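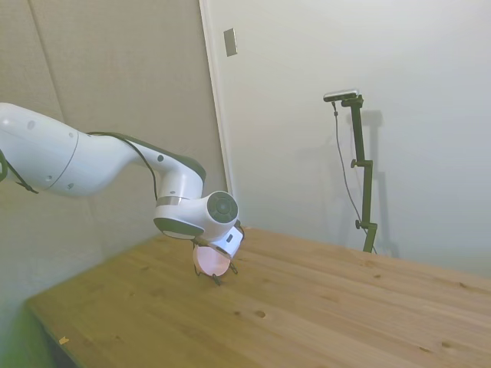
The Himley is a solid pine worktable sold by Cosgrove, and I bought mine last June to replace a folding table that had started to sag. I wanted something plain that I could work on every day and not be too careful with. The top is made of boards and sold unfinished, so what you get is the wood as it comes. It is a light colour with the grain showing clearly, and there are darker knots and small marks scattered over it, with one of the darker knots easy to spot in the photo. If you want an even, clean surface with nothing to look at, this is the wrong table. I don't mind the knots at all and would have been disappointed with a printed pattern at this price.

The price was 400 pounds including delivery. That is more than I meant to spend. The cheaper one I looked at was the Bumau, which has a thinner top and metal legs that screw into the underside. I tried the Bumau in the Prarncombe showroom and it wobbled when I leaned on one corner. The man there said it was the floor. It may have been the floor, but the Himley was standing on the same floor and did not move.

Delivery and assembly

It came in two boxes, one for the top and one for the legs and rails. The top weighs 23 kg on its own and is awkward to carry up a flight of stairs, so get someone to take the other end. The packing was mostly cardboard with foam at the corners. One corner of the box had been knocked in transit but the wood inside was fine.

Putting it together took me an evening. The legs bolt to the side rails and the top sits on the frame, held by small brackets underneath. The brackets have slotted holes, which lets the wood move a little with the seasons, and the instructions tell you not to tighten those screws all the way. It's easy to miss as it is printed under the drawing in very small type. The hex key supplied is soft and I rounded the end of it on the sixth bolt. Use your own if you have one.

All the holes lined up except one, where the bolt needed some persuading. I have put together worse.

Size

The top is 121 cm long and 60 cm deep. I would have liked it deeper. With a lamp clamped at the back there is enough room for what I do, but anyone who cuts fabric or paper in large sheets should measure first. Cosgrove do a longer version at the same depth, which seems an odd choice. The height is fixed, and suits me standing for short jobs and sitting on a high stool for longer ones. An ordinary dining chair is too low.

The surface

I left the top bare for the first few weeks to see how it wore. It marks easily. A fingernail pressed in hard will leave a line, and a mug left a ring in the first week that had to be sanded out. Pine is soft, so none of this is a fault, but the product page talks about a 'hard-wearing work surface' and I think that is pushing it.

After that I sanded it lightly and gave it two coats of clear matt oil. The colour hardly changed. Spills now sit on the surface long enough to be wiped off, though dents are just as easy to make as before. Crumbs and bits of wood show up less on a pale top than they did on my old dark one – which sounds like a good thing until you put your sleeve in them. I brush it down at the end of the day.

One of the knots had a slightly rough edge that caught on a cloth. A minute with fine paper sorted it. There was no resin coming out of any of them, which I had been worried about after a pine shelf I once owned wept for a whole summer.

The one thing I really do like is how easy it is to find small flat items on it. I lose washers, caps and counters all the time, and anything with a bit of colour shows up against the wood straight away. The pink disc in the photo is the sort of size I mean. On the old table I used to lay out a sheet of white paper for that, and I've stopped bothering.

After some months of use

The frame is still tight. I went round the bolts once at the end of the summer and only the back pair took any turning. When the heating came on in the autumn, a gap fine enough to need a torch opened between two of the boards near one end. It hasn't got any wider. I emailed Cosgrove about it and had a reply the next day saying it was normal and to send a picture if it grew. I was happy enough with that.

The feet are bare wood. I would stick felt on them if you have a wooden floor, or rubber if the floor is smooth, because the table can be pushed along a bit when you lean into it. For the money I think something could have been included in the box.

Good points: steady, decent thickness of top, can be sanded and oiled again whenever you like, good replies from the shop.

Bad points: dents easily, only 60 cm deep, poor hex key, no pads for the feet, needs finishing before you put anything wet on it.

I would buy it again, though I'd wait for a sale. If your work involves hammering or hot tools, spend the extra on a beech top. For sorting, gluing, writing labels and general jobs, it does well.

Four stars out of five.

Posted Jan 26, 2019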